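Guía para poner en marcha la Skusden, capítulo 4: contar vehículos en un camino vecinal

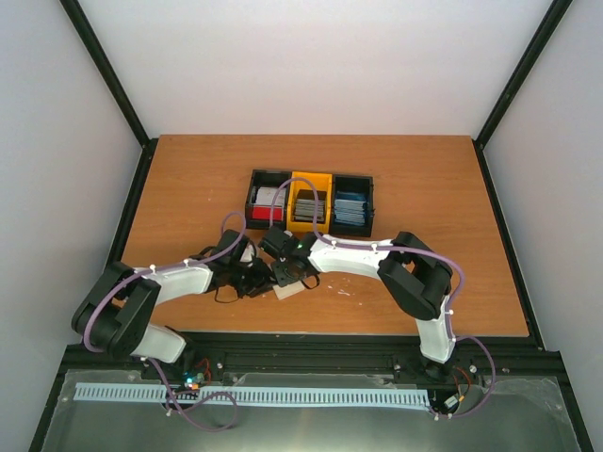 4.1 Antes de salir de casa

Os cuento cómo lo hago yo, que llevo ya unos cuantos caminos a la espalda (y más de un chasco). La Skusden es la contadora de tubo neumático que nos presta Idurska, y el manual de fábrica se salta justo lo que más dudas da en la cuneta.

1. Carga la batería la noche anterior. El piloto tiene que quedarse verde fijo; si parpadea, déjala enchufada.
2. Abre el menú Equipo y pon a cero el contador. Yo me lo salté una vez en Gradolis y mezclé los datos de dos caminos... ¡una tarde entera para separarlos!
3. Mete en la mochila los dos tubos, las grapas, el martillo, la cadena y el chaleco.

Nota: el permiso del ayuntamiento va impreso. En los valles no siempre hay cobertura para enseñarlo en el móvil.

4.2 Elegir el punto

4. Busca un tramo recto y con el firme entero. Yo me alejo 39 metros de cualquier cruce, que es la distancia que usamos en toda la red Nouri — así luego se pueden comparar unos caminos con otros.
5. Huye de las paradas de autobús y de las entradas a fincas. Un tractor parado encima del tubo te estropea la mañana.
6. Comprueba que hay un poste o un árbol firme para la cadena.

4.3 Colocar los tubos

PRECAUCIÓN: no cruces la calzada con el martillo en la mano y la cabeza en otra parte. Chaleco puesto, y una segunda persona vigilando los dos sentidos.

7. Extiende el primer tubo perpendicular al camino y grapa solo el extremo más lejano.
8. Ténsalo sin pasarte y grapa el otro lado.
9. Repite con el segundo, en paralelo. La separación se mide entre centros y se escribe en Equipo > Tubos, en centímetros. La nuestra es 132.
10. Conecta el tubo A a la toma izquierda. Si los cruzas, te saldrán todos los coches en sentido contrario.

4.4 Prueba y arranque

11. Pulsa Prueba y espera a que pase un coche. Deben aparecer dos ejes y una velocidad razonable.
12. Si sale el aviso 133, hay aire escapando por una toma: aprieta la abrazadera y repite.
13. Pon el intervalo de guardado en 300 segundos y pulsa Iniciar.

Nota: Ingvild Sjöberg prefiere intervalos más cortos en las carreteras con camiones de madera. Si vas a una de esas, pregúntale antes.

14. Cierra la caja, pasa la cadena y apunta la hora de inicio en la ficha. Para recogerlo todo, sigue con el capítulo 5.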